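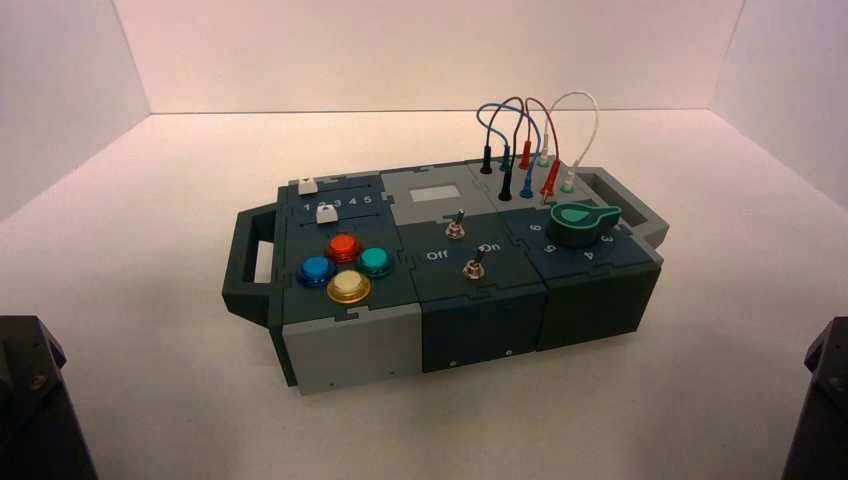

Home Guides Task Boards Teleoperation Downloads Contact

Recording Your First Set of Task Board Demonstrations

By Pascal Baumgart, 14 January 2018

If you have built the two-arm setup from the earlier guides, you are ready for my favorite part of the whole thing: showing the robot how to do something! A task board is a great place to begin. You get buttons, sliders, toggle switches, a knob and patch cables in one piece you can pick up by its handles, and every one of them asks for a different kind of touch. I learned more about good demonstrations from a week on one board in our shop in Wirkasstead than from months of moving blocks from bin to bin.

This guide takes you from a bare tabletop to a folder of episodes you can train on. I use Trosar for driving the arms and Vimuvau for recording, but any pair of tools that saves joint positions and camera video on one clock will work the same way.

Before you start

Warm up the arms for a few minutes and run your usual homing routine. Check that both grippers close fully. Wipe the head camera lens (I forget this constantly). Turn on every light you plan to use and leave them alone until you finish for the day. Plain walls and a plain table help a lot at this stage, and you can bring in clutter later once the basic skills are there.

Step 1. Place the board

Put the board near the middle of the table, far enough forward that both arms can hang back at the near edge without touching it. Set it at an angle. I know it is tempting to line it up square with the table, and your first few episodes will feel easier that way, but a policy trained only on a square board gets lost the moment somebody bumps it. A diagonal placement with one handle toward you and the other pointing away is a good first pose.

Now drive each gripper slowly to the farthest thing you want it to reach. On our board that is the patch cables, which run along the back edge of the right-hand module. If the wrist folds up or the elbow complains, move the board closer and try again. Watch those cable loops too. They stand taller than everything else on the board, and a forearm passing over the knob can snag one very easily.

Step 2. Write down the start state

Every episode needs a known start. Give each control its own line in your log. Mine has a line for each of the two sliders, one for each toggle, one for the knob and one for each cable color. The lower toggle on our board has Off and On printed beside it, so that one is easy to log. The knob has a pointed tip and numbers around the base, so I write the number the tip is aimed at, or "between" if it isn't on one.

Push buttons spring back, so they need no start line, but do pick fixed names for them. Ours are blue, red, green and yellow. We had two people recording, and one wrote "orange" for the button the other called "red." Sorting that out afterward took an entire afternoon!

Step 3. Choose short tasks

Keep each one to a single action at first:

Press the blue button.
Move a slider to 4.
Flip the lower switch to Off.
Turn the knob to 5.
Pull the red plug nearest the handle.

Type the sentence into Vimuvau before you hit record and use the same wording every time. Chains like "press yellow, then turn the knob" can wait until the single actions look clean.

Step 4. Record

Start with both arms parked low at the front corners. Hit record, wait one breath, then move. Go at a steady pace and come straight in. If you hover over a button for three seconds while you make up your mind, the robot will learn to hover too, and it will be very faithful about it.

Use the arm on the same side as the control when you can. Let the other arm stay parked unless it has a job, such as steadying the board by its handle while you pull a plug. After the action, back away, return to park, and stop the recording.

Small misses are fine. If the fingertip lands on the ring around a button and you slide over and press it properly, keep that episode. Delete the ones where you dropped a plug and had to reach in with your own hand.

Step 5. Reset and vary

Change something between episodes. Turn the board a little, shift it an inch or two, start the sliders somewhere new, leave the knob on a different number. I change the board pose every tenth episode and the controls every time. Log it before you record, while you are looking right at it.

Step 6. Check as you go

My first session gave me 107 episodes, and I was so happy with it that I skipped the playback. Big mistake: the video lagged the joint data in a good share of them. Now I replay one episode from each batch and look at the exact moment the gripper touches the control. If the picture and the joint trace disagree, restart the recorder and redo that batch.

How many do you need?

For button presses, our model got dependable at 700 episodes across all four colors. Plugs took more, and the knob fell in between. Train early on whatever you have, watch where the arm hesitates, and record more of exactly that.

Next guide: trimming episodes and splitting off a test set.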